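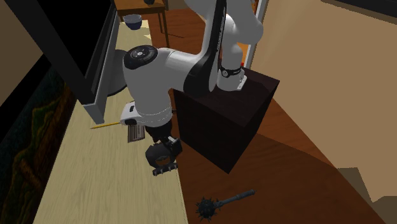

Speaker notes - Comparing two gripper controllers in simulation
Thenmozhi Iyengar, September 13, 2025

Opening. State the question: does the Irkis controller hold thin objects better than the Surard one, same arm, same two-finger hand? Kitchen layout throughout. Say early that all results are simulated.

Setup. Arm fixed on its pedestal next to the countertop. Start pose has the fingers pointing down. 3,000 trials planned, 2,203 kept after dropping runs where the physics solver went unstable. Expect a question on this. Answer: the drop rule was written down in July, before any runs.

Thin objects. Pencil on the countertop is the hard case. Surard closes on position and stops. Irkis closes on force and keeps correcting - slower, fewer slips. Of the kept trials, 1,029 used the pencil. Don't quote the slip rate without the table on screen.

Timing. Irkis adds almost 300 milliseconds per grasp. Pause here. People from Pramberg will want to know if that grows with arm speed. We didn't test it.

Limits. One friction model. No sensor noise on finger force. Wrist camera was off, so approach poses came from ground truth.

Close on next steps: repeat on hardware at Abou Jaoude, pencil trials first.

Comments (3)

mvdk: Which friction model? The notes don't say.

T. Iyengar: Coulomb, one coefficient for all contacts. I'll add it to the setup slide.

rowan_p: Would like to see the dropped runs split by controller. If one of them goes unstable more often, that matters for the comparison.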